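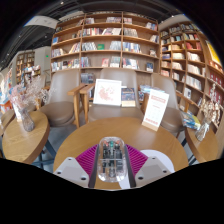

Pinça manual Fuveck numa zona de leitura, com uma caixa transparente entre os dedos.

Fuveck – pinça manual para ensino de tarefas
Fabricante: Tirkolari
Disponibilidade: encomendas abertas, entregas a partir de setembro

A Fuveck destina-se a lojas, bibliotecas e cafés que pretendem passar para um braço robótico parte da arrumação das mesas. O funcionário pega na pinça, faz a tarefa como a faria normalmente e a gravação segue para o programa Pirzada, onde é revista antes de ser usada no treino do braço. Não é preciso saber programar.

Características
Peso: 492 g
Dedos: magenta, com nervuras, substituíveis
Fixação: suportes cinzento-claros, aparafusados
Autonomia: 5 horas de gravação
Capacidade interna: 700 gravações curtas
Idiomas do Pirzada: português, espanhol, inglês e francês

O que muda para a equipa
A arrumação das mesas costuma ficar para o fim do turno, quando ainda há caixa para fechar e encomendas para separar. Com o braço instalado, os objetos pequenos deixados nos tampos são recolhidos às 9 da manhã, antes da abertura. O funcionário confirma a lista no ecrã e trata do que o braço deixou de lado.

Há também trabalho novo. Alguém tem de gravar as tarefas, apagar as gravações com erros e repetir o ensino quando a disposição da sala muda. Recomendamos que essas horas entrem na escala como qualquer outra função. Na livraria Fernia, a responsável de loja, Adhiambo Koech, pediu que as gravações fossem feitas por quem já arrumava as mesas e que o nome do funcionário não ficasse associado ao ficheiro. As duas opções estão agora no menu de instalação.

«No início gravávamos depressa demais e o braço copiava os nossos atalhos», diz Koech. «Passámos a fazer uma mesa de cada vez. As flores continuam a ser connosco.»

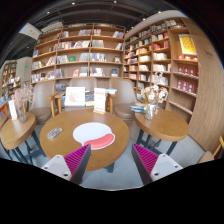

A pinça pode ser usada com a loja aberta ao público?
Recomendamos gravar antes da abertura ou depois do fecho. Se tiver de ser durante o horário da loja, ative a desfocagem de rostos no Pirzada e afixe o aviso de gravação fornecido com o equipamento.

Conteúdo da embalagem
Pinça Fuveck, carregador, par de dedos de reserva, chave para os parafusos, aviso de gravação e guia rápido em papel.

Manutenção
Limpar as nervuras dos dedos com um pano húmido no fim de cada turno. Verificar o aperto dos parafusos uma vez por mês. O braço robótico e a licença do Pirzada são vendidos em separado.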